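Ticket 2572 — Label printer on the second floor drops every 20th label
Status: closed, reopened, closed again

January 15, 2025. Pindico printer feeds a blank after every 20 labels, then carries on as if nothing had happened. Restarted it. Restarted the PC. Restarted it again with more feeling.

Driver reinstalled, version 124. Same blank, same place. Supplier (Brorklow) suggested cleaning the print head, which I'd done in December and did again out of spite. No change.

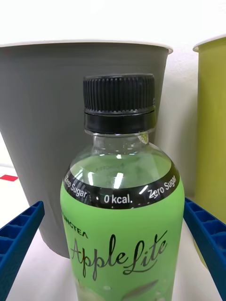
Huiling Shao wrote back that the blank only turned up on the Nevine template, and had anyone looked at the page break setting. Nobody had. The template had "insert separator" ticked, with the interval set to 20.

Unticked it. Ran two full rolls without a gap. Closed.

Reopened the same afternoon — Dispatch had been using the blanks to tell the batches apart and would like them back. Ticked it again. Closed.

2 shares | 3 comments

Volker Sperling: Same thing on ours. I'd blamed the rolls and sent a box back.

Shiyu Jiang: Does the tick box survive an update?

Baoshan Shi: It does not.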